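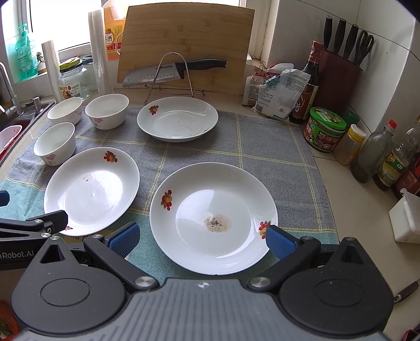

Fruit-pattern plates, brown residue in the middle of the near one.

**2021-12-09 - ink, batch 5**

Batch 5 is in the jar and it is black, which puts it ahead of batches 3 and 4 before we start.

Galls were the last of the Purnon bag. Smaller than the ones in the spring lot, more of them with exit holes, so the wasp has had the best of it and we get what's left. Crushed with the hammer in a tea towel. The tea towel is now part of the collection. Soaked in rainwater for 48 hours on the shelf over the radiator, stirred whenever anybody walked past and felt guilty.

Strained twice, first through muslin and then through a coffee filter, which clogged at once and had to be persuaded. Liquor came out the colour of strong tea, with a smell between tea and shed. No mould this time. Last time's mould was very handsome and I'm told some people want it, as it's meant to help the tannin along, but I don't want it on a shelf next to the kettle.

Iron sulphate went in dissolved, not as crystals. Colour turned straight away, same as ever, and I still stop to watch it. Gum arabic after that, soaked overnight so it had no lumps. (Batch 4 had lumps. Batch 4 wrote like gravel.)

**Tests so far**

Wrote the usual line on the Hulme laid, the cheap cartridge and an offcut of the blotter-ish stuff from the bottom drawer. Same nib throughout, the Jovine pointed one, wiped between sheets.

- Hulme laid: good. Goes on pale grey, darkens while you look for somewhere to put the pen down. Clean edges, hairlines held.
- Cartridge: fine on the downstrokes, a bit of feathering where I dawdled. Showed through at the full stops.
- Bottom drawer stuff: spread like gossip. Only included for completeness. Can we throw this paper away? I have asked this in writing before, on this same paper, and couldn't read it afterwards.

Flow is better than batch 3 and slightly too quick off a full nib. I lost the tail of a g to it. Could take a touch more gum but I'd like to leave it a week before fiddling, as fiddling is how batch 4 became batch 4.

Dried 20 minutes, then a wet cotton bud dragged across each line. The laid sheet barely moved. The cartridge gave up a grey smear. Will repeat tomorrow on the same sheets, lower down, and again in January when it has had time to bite properly.

**Acid**

The awkward part. Test strip says it is very sour indeed, much as you'd expect, and the strips are old enough that I wouldn't swear to more than that. New strips needed. I have kept the proportion of iron down compared with the printed recipe we started from, which seems to have been written by somebody with a grudge against paper. Spare iron is what browns and eats the sheet later on, so less of it, even if the black comes up more slowly.

The Vombridge people want labels for their display drawers and have asked, very politely, whether the ink will "stay nice". Wrote back that these are labels, they'll sit on their own card, and nothing written in this ink should touch anything they're fond of. I also suggested they might be happier with carbon ink. They would not be happier with carbon ink. They like the story about the wasps.

**Window strips**

The 2 strips from batch 3 came down off the window. Covered half is a decent dark grey, uncovered half has gone the brown of old gravy. It was never a good black to begin with, so I don't read too much into it, but I have taped both into the back of this book. New strips from batch 5 are up in the same place, pencil-dated on the back. Whoever cleans the window: please go round them.

**Housekeeping**

Jar label on batch 5 is written in batch 5, for vanity, with a second label in pencil for use. Clove in the jar against mould. Lid greased so that it opens in the new year without the vice.

The good funnel has a hairline crack, so decant over the sink. Steel ruler was left lying in the drips tray and has a very fine black edge to it now, permanent as far as I can tell, and darker than anything I've managed on purpose.

To do:

- order galls, Purnon again unless their price has gone up, and ask for ones without holes
- pH strips
- more Hulme laid, we are down to the sheets with bent corners
- cut the label card for Vombridge and rule it in pencil before anyone opens the ink
- move the bottom drawer paper to the bin, or at least to a lower drawer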